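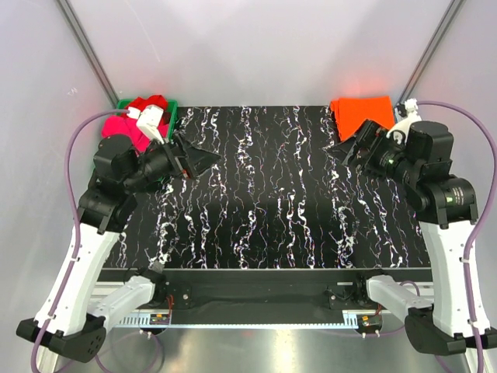
3.2 Unsorted and folded states

Figure 2. Crumpled red and bright pink cloths in a green plastic bin (far left corner); folded bright orange cloth, lying flat (far right corner).

We distinguish two resting states for household cloths. A cloth is unsorted when it has been put down without any fold being made on purpose, whether in a bin, in a drawer or on a surface. It is folded when at least one deliberate fold has been made and the cloth lies flat with its layers in contact. Both states occur in Figure 2. The pink cloth drapes over the left rim of the bin and the red cloth is bunched near the back, so neither has an outline that could be measured. The orange cloth has a roughly square outline, and its layered folds show along the left edge.

The layered edge matters for coding. In a pile, a folded cloth is often recognised by that edge alone, the upper face being covered by whatever was put down next. Coders were therefore told to look for stacked layers first and for a regular outline second. Where only the outline was available, the cloth was entered as folded and marked for a second reading.

Draping over a rim was recorded separately from crumpling. In the June household round, cloths that hung over the side of a bin were taken out before those lying fully inside it, even when the person folding had said they would work by colour or by size. We treat this as an effect of access. A hanging portion can be gripped without disturbing the rest of the bin, and the person does not have to decide where one cloth ends and the next begins. That decision is harder when neighbouring cloths are close in colour, as with reds and pinks, and the coding sheet has a separate field for such pairs.

The household round covered 28 homes and gave 1,517 single-cloth entries. Each entry holds the state before handling, the state after handling, the number of folds and the place where the cloth was put down. Entries in which two cloths were lifted together were split at the moment the second cloth was released. Cloths used as wrapping or as padding for other objects were left out.

Surface finish was noted but not controlled. Several homes had a dark worktop with pale veining, of the general kind seen in Figure 2, and a bright cloth is easily picked out against it. White and grey cloths on the same finish gave more trouble, as a vein running close to a hem can be read as part of the hem. A total of 200 entries were read again by a second coder for this reason, and the outline was redrawn in 6 of them. The state code was unchanged in every case.

No attempt was made to grade the quality of a fold. A cloth with uneven corners and a cloth with matched corners receive the same code, and differences in corner alignment are dealt with in Section 4.

Comments (3)

Mekdes Negussie
Is a rolled cloth unsorted or folded under 3.2? We get a lot of rolled ones in bathroom cupboards.

Corina Zwahlen
Rolled cloths have their own code in the appendix table. They should have been mentioned in this section and I will add a line.

Gresto
Typo in the appendix, "hemn" for "hem", second column.

Related items
Drawer depth and the height of folded piles
Colour sorting before and after washing: notes from the Modstead homes
Open bins and lidded bins in small laundry rooms
A short coding sheet for household textiles, revised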